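Covside bathroom floors — questions we keep getting

Which tile is it?
Small square, sage green, from Villanueva. Color varies tile to tile, that's how they come. Open a few boxes and mix before you lay.

How many should I order?
One box does 300 tiles. Small bath takes 4 boxes, and add one spare. We ordered 2,000 for the upstairs ones and had enough for repairs.

Can I get a darker grout?
Yes, ask before Saturday. White is standard. Gray hides more, but you lose the grid look.

Is white grout a pain to clean?
Somewhat. Warm water, soft brush, mild soap. No bleach on the green, no vinegar anywhere. Seal once a year — June is when we do ours.

Do I need baseboard?
Up to you. We run the wall straight down to the tile and caulk the seam. Thin bead, white, smooth it with a wet finger. If your floor is wavy get baseboard, it covers alot.

Wall paint?
Flat off-white, two coats. Paint first, tile after, then touch up the bottom inch. Semi-gloss if kids splash.

Where do I start the layout?
Longest wall. Keep full tiles along it and put the cuts on the door side. Dry lay one row first. Check the corner is square, it usualy isn't.

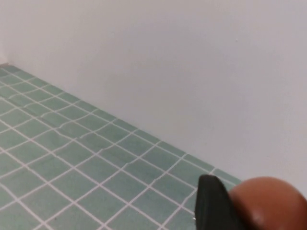
Hertta Pitkänen wrote in to say she started from the door instead and ended up with slivers all down the long wall, so she'd add: measure both ways before mixing any thinset.

How long before I can walk on it?
Next day in socks, two days in shoes. Grout after the first day.

Leftover tiles?
Keep them. Closet shelf, flat, in the box. We don't take back opened boxes.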